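Aretti bench kit – would we buy it again?
Notes for E. Dramani, 20 min slot, leave time for questions

Open with the short answer. Yes for teaching, maybe for sorting work, no if you need it running by itself overnight. Then say who I am (Ewurabena Dramani, bench automation, bought the kit with our own money, no deal with Brenetti).

Chess as the test job. Everybody knows what a wrong move looks like, no need to explain the task. Pause on these two, let people look.

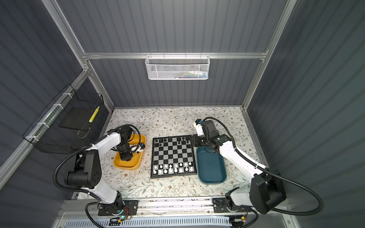
Wrist view next.

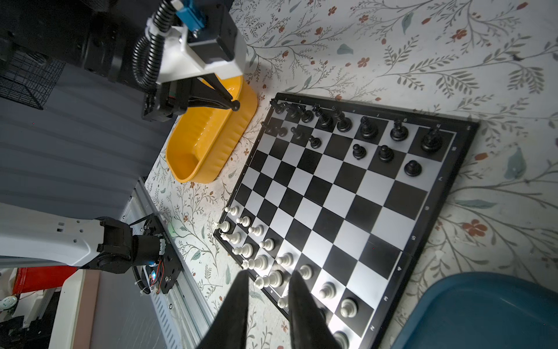 What you get from Brenetti
Two arms, rail, mounting plates, grippers, wrist cameras, software license for one seat. Frame and walls are NOT in the base kit, you buy those or build them. Say this slowly, got asked three times last July.
Arms bolt to one rail on the near side. Good call by them. Move one arm, re-run calibration, done before the coffee is.
Manual is thin. Page on grippers refers to a page on grippers.

Setup
Unboxing to first move: 8 hours. Their sales page says an afternoon. Ok if your afternoon is long.
Most of that was cabels. The conduit wants room to swing, so leave more space at the sides than the drawing shows. Ask who here has snagged one.
Calibration itself 10 minutes, and it held.

The chess job
Arm picks a piece, sets it on a new square. Captured pieces go to a tray. Sounds easy. Pieces stand close together in the start rows, fingers need to open without bumping the neighbors.
We ran 200 moves for the review. Show the table on my laptop, don't read it out.
Pawns fine. Knights bad – odd shape, grip slips round to one side. Kings and queens ok if you grab low.
Patterned tablecloth under the board: leave it on. Customer benches are not plain gray and I wanted the camera to deal with leaves and flowers. It did, after a retrain.
Board at an angle in the wrist view is fine too, software finds the corners. If the fingers cover a corner it waits for a better look. Slow but I like that it waits.

Compared with the other two
Zarico – stronger arm, noisier, one arm only at this price. Nicer buttons.
Figueiredo – best software of the three by a long way. Support answers by email when it feels like it.
Aretti kit sits in the middle. Two arms is why we picked it. Handing a piece from one arm to the other is still shaky, say so before someone else does.

Money
Care plan is 652 a year. Covers motors and boards, does not cover fingers. Fingers are what wears out!! Buy spares with the first order.
Don't quote the kit price, it changed twice and I dont have the new one. Point them at Brenetti.

If asked
Can kids use it? With an adult at the stop button, yes.
Does it play chess? No, it moves chess pieces. The engine is separate, any one will do.
Can you swap the trays? Yes, teach the new spot and save it. Deeper trays need a higher lift, set that first or you drag the rim.
Would it do test tubes? Haven't tried. Don't guess on stage.

Last slide is the parts list. Leave it up during questions, skip the video if we're past 3:40.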